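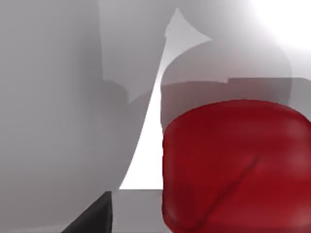 Tutorials > Simulation > Kindus Kitchen Pack

Setting up the wrist and counter cameras in the Kindus kitchen

The Kindus Kitchen Pack comes with a ready-made counter, a set of appliances and a gripper arm. The default camera settings work for a first run, but most people will want to change them before they record anything. This page covers both cameras. You need version 12 or later of the pack and a working install of the Motumton viewer.

Wrist camera

The wrist camera rides close to the gripper, so the gripper takes up a lot of the view. With the arm low and an object right beside it, you may get a large gray shape on the left, the dark tip of a finger at the bottom and a block of red on the right, with little of the room left to go by. A strong glare in a top corner is also common at this height.

1. Open the Cameras panel and pick Wrist.
2. Raise the arm until you can see the edge of the counter surface.
3. Set Field of View to 412 in the lens box. The box uses the pack's own units, so don't enter degrees.
4. Lower Light Gain one step at a time until the glare no longer hides the edges you need.
5. Click Save View.

If the gripper still looks blurred, leave it alone. Sharpening the near surfaces slows the viewer down, and the policy we trained did fine without it.

Counter camera

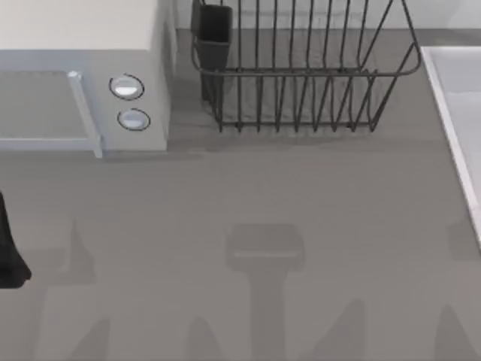

Estela Fuentealba
Tutorials editor

The counter camera looks down from above. Use it to check the layout: microwave at the left, wire dish rack next to it, sink on the right. The rack should be empty when you start.

1. Pick Counter in the Cameras panel.
2. Click Reset Layout.
3. Move the arm toward the left until only a small part of the gripper shows.
4. Look at the shadows on the counter. The gripper throws a wide one with a stem, and there are softer pointed ones along the near edge.
5. If the shadows are too heavy for your work, open Lights and set Shadow Strength to 17. Stay above 13, or the rack starts to look as if it floats.
6. Click Save View again. Each camera is saved on its own.

The Kitchen Pack is sold by the seat. The trial license includes both cameras but won't export video. Valentina Saavedra's page on exporting covers the full license and the file formats.

Last checked 13 June 2023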